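Ranger de petites choses sur une table ronde

Depuis avril, je range un bureau qui n'est pas le mien.

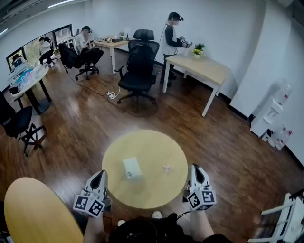
Nhung Trương m'a écrit que je me trompais de sens : selon elle, on ne commence jamais par les tables, on commence par le sol, parce que tout ce qu'on enlève d'une table finit par terre et qu'il faut bien que la place y soit libre. J'ai essayé sa méthode pendant une semaine. Elle marche bien dans une chambre. Dans un bureau, je reste sur les tables.

Je reprends donc où j'en étais la dernière fois. La table ronde en bois clair est celle qui me donne le plus de mal, alors qu'elle est petite. Une table rectangulaire a des bords, on pousse les affaires contre un côté et cela ressemble déjà à du rangement. Sur un plateau rond, il n'y a pas de côté. Une boîte posée près du bord a l'air oubliée, une boîte posée au centre a l'air d'attendre quelqu'un.

J'ai réduit à deux objets : une petite boîte blanche et une petite étoile blanche. L'exercice consiste à décider où va l'étoile. Dans la boîte, à côté, ou ailleurs que sur la table. Cela paraît idiot écrit comme ça, mais c'est la question que je me pose pour chaque chose que je tiens en main, et je préfère m'y habituer avec deux objets avant de passer aux tiroirs. Les tiroirs de Trernau, ceux de mon ancien travail, je les avais vidés d'un coup un soir, et j'ai mis un mois à m'en remettre.

Pour l'instant, voici ma règle. Si l'objet sert dans la journée, il reste sorti. S'il sert dans la semaine, il va dans une boîte fermée, à portée de main. Sinon, il quitte la pièce. L'étoile ne sert à rien, elle est jolie – et la règle ne dit rien des choses jolies. Je l'ai laissée à côté de la boîte en attendant mieux.

La table rectangulaire aux pieds blancs est plus facile. Au bout, il y a la plante aux fleurs jaunes dans son pot blanc, et je n'y touche pas. J'ai remarqué qu'une plante protège la place autour d'elle : on hésite à poser une tasse ou un dossier contre les feuilles. À la maison, j'en ai mis une sur le meuble de l'entrée, là où s'empilait le courrier, et le courrier est allé s'empiler dans la cuisine. Au moins l'entrée est dégagée.

Le bureau avec les petits appareils électroniques, je l'ai gardé pour plus tard. Les appareils ne se rangent pas comme des papiers. Ils ont des câbles, des chargeurs, parfois un étui, et dès qu'on sépare l'un de l'autre on perd une demi-heure le lendemain. J'ai commandé des pochettes chez Tusenero, 57 pour être précis, parce que le lot était vendu comme ça. C'est beaucoup trop. J'en ai déjà étiqueté 5, au feutre, avec le nom de l'appareil d'un côté et celui du câble de l'autre. Les autres iront sans doute chez moi pour les graines et les boutons.

Reste la multiprise blanche au sol. Sur ce point, Nhung a raison, il faudrait commencer par là. Un câble sombre qui traverse un parquet, on finit par ne plus le voir, et c'est exactement à ce moment qu'on se prend le pied dedans. Je voudrais une goulotte plate le long du mur, mais il faut d'abord savoir de quel côté resteront les tables. J'ai dessiné deux plans et aucun ne me plaît. Dans le premier, le fauteuil noir à haut dossier gêne le passage. Dans le second, il ne gêne plus mais la table ronde se retrouve dans un coin, et une table ronde dans un coin devient une étagère en quelques jours.

J'ai aussi revu la facture de Prornberg pour les boîtes blanches. 438 pour la première commande, livraison comprise, ce qui me paraît cher pour du carton, même épais. La prochaine fois je prendrai des boîtes sans couvercle pour ce qui sert tous les jours. Le couvercle, on le pose à côté, puis on pose quelque chose dessus, et voilà une deuxième pile.

La semaine prochaine, je m'occupe des pochettes et je mesure le mur pour la goulotte. Si quelqu'un a déjà fixé ce genre de chose sur une plinthe sans percer, je veux bien connaître la marque de l'adhésif.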